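Suvwood Hand-Held Gripper, Set-Up Guide
Section 4: Recording a cabinet task

Before you start, charge the battery for at least 14 minutes and wipe the camera lens with a dry cloth.

1. Open the Dudport app and choose New Task, then Cabinet.
2. Keep a clear standing space of 1,000 mm in front of the cabinet.
3. Hold the tool level and squeeze the trigger fully twice. The status light turns green.
4. Check the preview. The square markers on both fingers must be in view.

CAUTION: Keep your free hand away from the fingers while they close.

5. Swing both doors fully open and bring the tool to a stop facing the shelves.

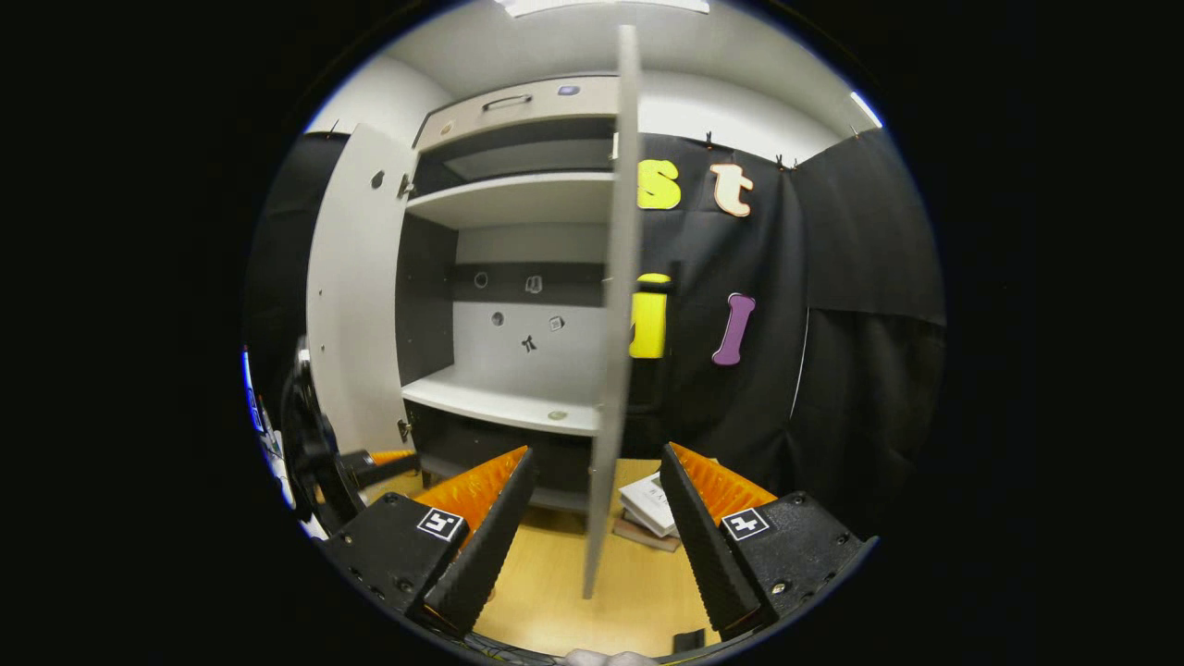

6. Hold still until you hear the tone, then press Save. Each recording can be up to 500 MB.

Note: If the app reports "marker lost", back the tool away slowly and repeat from step 3. Do not clean the soft pads with solvent. Replacement pads are sold in pairs by Bremdale.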